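Accueil | Cuisine | Atelier | Entretien | Archives

Rechercher dans les fiches… OK

Entretien des surfaces peintes mates

Une peinture mate se lustre au frottement. Travailler à plat, sans appuyer, avec une microfibre rase. Les éponges abrasives et les crèmes à récurer laissent des zones brillantes irréversibles.

1. Dépoussiérage

Passer la microfibre sèche en bandes parallèles, de l'arrière vers l'avant. Finir par les chants et les joints, au pinceau plat.

2. Lavage

Diluer une cuillère à café de savon noir dans un litre d'eau tiède. Essorer le chiffon à fond : il ne doit pas goutter. Rincer à l'eau claire, sécher aussitôt. Sur les meubles Tudstead, la notice de Hideaki Uchida (fiche 666) limite le lavage humide à un passage par mois — au-delà, les arêtes blanchissent.

3. Auréoles et calcaire

Vinaigre blanc, 19 ml pour 200 ml d'eau. Tamponner, laisser agir une minute, rincer. Une bouteille d'eau posée à demeure finit par marquer le plateau ; glisser dessous un disque de feutre.

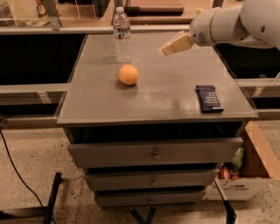 4. Rebords en acrylique

Ni alcool ni produit à vitres ammoniaqué : l'acrylique se fendille. Eau savonneuse et chiffon doux uniquement. Les microrayures s'atténuent avec la pâte Flusent, par petits cercles, puis rinçage.

5. Retouches

Dégraisser, poncer au grain fin, appliquer deux couches minces au rouleau mousse de 100 mm. Séchage : une nuit entre les couches.

Contact — © Atelier Grornen, Hulme — Haut de page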